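Review: Vustden 2, grasp planning software with wrist camera support

I have used Vustden 2 for seven weeks on one arm in our small workshop in Orenau. Before it we had the Gounder planner, so I will compare with that one mostly.

Installation

The installer took 30 minutes and asked for very little. The hand-eye calibration is a wizard of 7 steps. I had to repeat step four, the text there is confusing about which coordinate frame it wants. The PDF manual has 54 pages and explains this much better than the help inside the program.

Planning

Paths are smooth and I like that I can see the planned motion before I press Run. Gounder made strange detours near the joint limits - Vustden goes more direct. Replanning in a crowded bin is still slow, and there is no button to stop it in the middle.

Perception

Weaker part for me. With boxes and printed parts the pose estimate is good. With plain surfaces at close range it has very little to work with, and the confidence value stays high for too long. I would prefer that it stops and asks. Virnoston, who make the software, write in the forum that a "low texture" warning is planned. For now I set a minimum stand-off distance by hand, and I check the live view of the wrist camera before the last approach. A smooth gray surface fills all of the view, a little paler on the left and darker to the right, with only a few tiny specks on it:
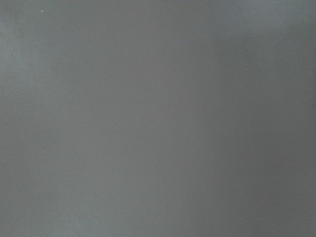
Logging and price

Every run is saved with joint data and camera images, and the search by error code works well. Export to CSV loses the time zone, please fix this. The license is per arm, which is fair for a shop like ours.

I give four stars of five. I will renew in January.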